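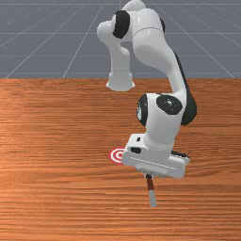

4. 招聘案件の登録と公表範囲の設定

本章では、客員フェロー招聘管理システム「Kubo」で新しい招聘案件を登録し、氏名の公表範囲を決めるまでの操作を説明します。対象は、Girnmont公共政策講座の事務担当者と広報担当者です。公表範囲は「選考担当」から始まり、「学内」「報道機関」「一般」の順に広がります。外側の範囲を選ぶと、内側の範囲にも自動的に閲覧権限が付きます。

4.1 始める前に

次のものを用意してください。

・事務担当者または広報担当者の権限を持つアカウント
・候補者本人の承諾書（電子署名付きの文書でも可）
・候補者の略歴（500字以内）
・元公職者の場合は、前職の退職日がわかる書類

注意：承諾書が未登録の案件は、公表範囲を「学内」より外側に設定できません。口頭での承諾は承諾書の代わりになりません。

4.2 案件を登録する

1. 管理画面の左側にある「招聘」を開き、「新規案件」を選びます。
2. 「候補者名」に氏名を入力します。通称で活動している候補者は、「表示名」にも入力します。一般向けの名簿に載るのは表示名だけです。
3. 「肩書」の一覧から「客員フェロー」「講演者」「短期滞在」のいずれかを選びます。

注記：「客員フェロー」は講座の名簿に年度末まで残ります。一度だけ登壇する人は「講演者」で登録してください。肩書をあとから変更すると、公表済みの案内文にも変更履歴が付きます。

4. 「略歴」に本文を貼り付けます。選挙への立候補歴、政党の役職、係争中の訴訟がある場合は、「開示事項」の欄に分けて記入します。
5. 「承諾書」で書類を添付し、「保存」を押します。案件の状態が「下書き」に変わります。
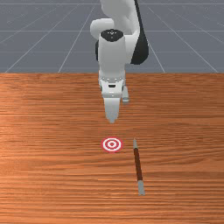 下書きの案件は、登録者と選考担当だけが閲覧できます。記入漏れがあると、状態表示の横に黄色の印が出ます。印を押すと該当する欄に移動するので、補ってから次の手順に進んでください。

4.3 公表範囲を設定する

1. 下書きの案件を開き、「公表」の見出しを選びます。
2. 「範囲」で公表先を選びます。初めて招聘する候補者は「学内」が初期値です。
3. 「公表日時」を入力します。空欄のまま確定すると、承認と同時に公表されます。
4. 「承認者」を2名指定します。登録者自身は指定できません。
5. 「確認依頼」を押します。承認者全員が「承認」を押すと、状態が「公表待ち」になります。

注意：「報道機関」を選ぶと、登録済みの連絡先すべてに案内文が送信されます。Flindthorpe校舎の名簿だけでも100件を超える連絡先があります。送信後の取り消しはできません。宛先を絞る場合は、確認依頼の前に「配信先の編集」で不要な連絡先を外してください。

4.4 異議の申し出を記録する

公表後に、他のフェローや学外の関係者から招聘への異議や辞任の申し出を受けたときは、電子メールで受け取ったものも含めて案件に記録します。

1. 案件の「経過」を開き、「申し出を追加」を選びます。
2. 申し出の種類を「意見」「異議」「辞任」から選びます。
3. 受け取った文面を要約せずに貼り付けます。
4. 「通知先」に選考担当を指定し、「保存」を押します。

「辞任」を選んだ場合、申し出た人の名簿表示はそのまま残ります。名簿から外すには、講座長の権限で別途「任期終了」の処理を行ってください。

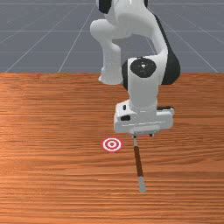 Irina Onuからは、異議が届いた時点で肩書を「客員フェロー」から「講演者」に変えて済ませるのは避けてほしい、招聘を続けるか取り下げるかを先に決めて経過欄に書いておかないと、あとで報道機関に問われたときに答えられない、との意見が寄せられています。この意見を受けて、現在の版では、未処理の異議がある案件の肩書を変更しようとすると確認画面が出ます。判断の内容を「決定事項」に記入するまで、変更は保存されません。

4.5 招聘を取り下げる

1. 案件の「操作」から「取り下げ」を選びます。
2. 理由を入力します。入力した理由は内部記録となり、一般には表示されません。
3. 一般向けの声明を出す場合は、「声明文」に本文を入力し、4.3と同じ手順で承認を受けます。
4. 候補者本人への連絡が済んだら、「本人通知済み」に印を付けます。
5. 「確定」を押します。

注意：「本人通知済み」に印がない案件では、声明文を公表できません。連絡がつかない場合は3日間待ち、講座長の判断を経過欄に記入してから「通知不能」を選びます。

取り下げた案件は削除されず、「終了案件」に移ります。再度招聘するときは、終了案件を複製せず、新規案件として登録してください。承諾書も取り直しになります。

4.6 旧版から移行した案件について

2024年6月15日（土曜日）より前にPenau版で登録した案件には、「開示事項」の欄がありません。案件を開いて「形式を更新」を押すと欄が追加されます。更新しても公表範囲と承認の記録は変わりません。9月の新年度名簿に載せる案件は、名簿の作成前に更新を済ませてください。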